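Thursday, late

Third evening with the Brollance trial. The subscription gets you the simulated kitchen, the arm, and a support person named Iida Laitinen who answers in under a minute and apologizes like a dentist. Tonight's job was the purple box and the front scale. I wrote the instruction four ways before Iida mentioned that "put" and "place" are handled differently. Of course they are.

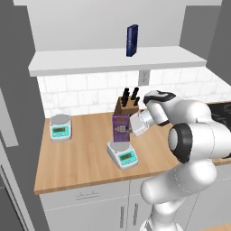 Does the trial let you bring in your own objects?

Up to 20 of them, as long as they're uploaded before the trial ends. After that you need the full plan at $156 a month.

Doina wants my verdict by the staff meeting. So far I like the editor, dislike the manual (written by someone who has met a sentence but didn't get its number), and have no opinion on the export button, which has been gray since Tuesday. Marchetti's kit has fewer kitchens and a better manual. Fouad says buy both, but Fouad isn't paying.

Ate cereal at ten, standing up. Didn't weigh it. Must ask Iida about the gray button tomorrow.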